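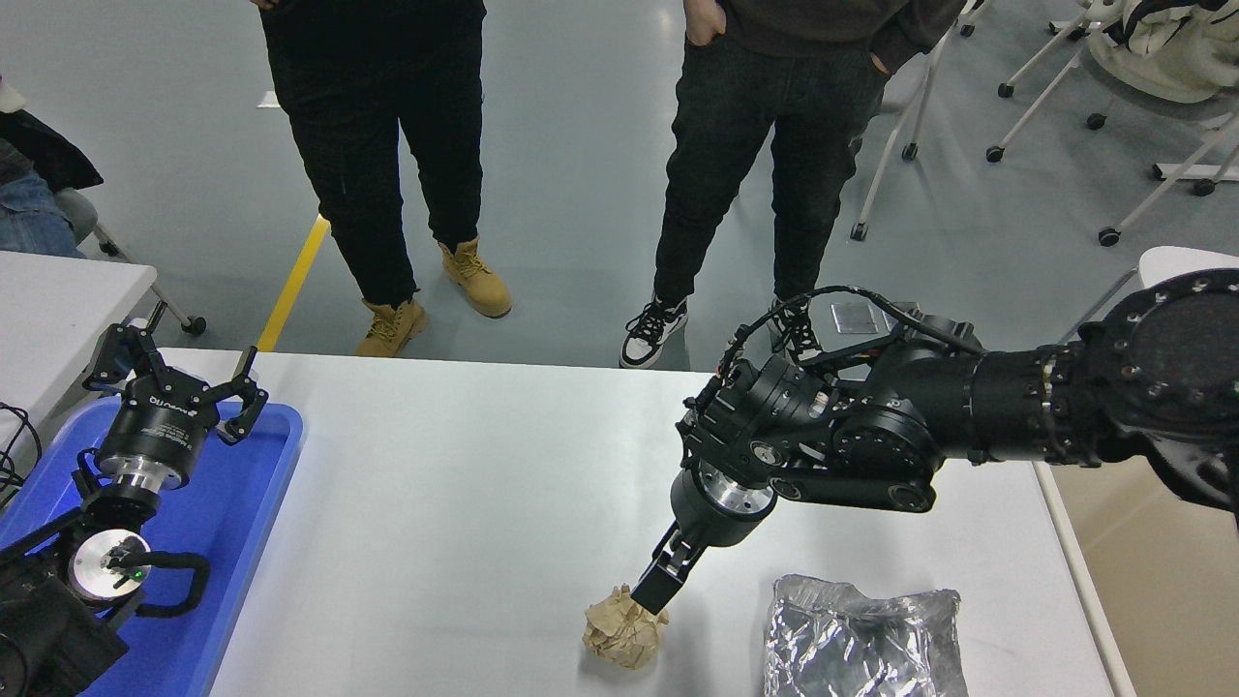 How many demonstrations does a policy need before it handles objects it never saw in training?

Mitra Parsa
I've just read the Mornano write-up and I'm trying to work out whether we could repeat it at Custcombe. They mention 2,247 demos but I can't tell if all of them were needed. We have two arms and not a lot of patience.

Manouchehr Ansari
Fewer than you'd fear, if you spread them over many objects! The group trained the same policy on bigger and bigger slices of the data, and success on unseen items kept climbing until 2,000 or so, then went flat. The part I love is the second test: same number of demos, but drawn from 60 objects instead of a handful, and the varied set won easily. So change the object often and don't record the same grasp all afternoon. The splits are on Gitport if you want to rerun the curve yourself, and I really hope you do. Start with the smallest slice, it trains overnight.

Azimi
Depends on the gripper too. We got decent results with less, but only on soft stuff, and I never tested it properly. Following this anyway, please post your numbers!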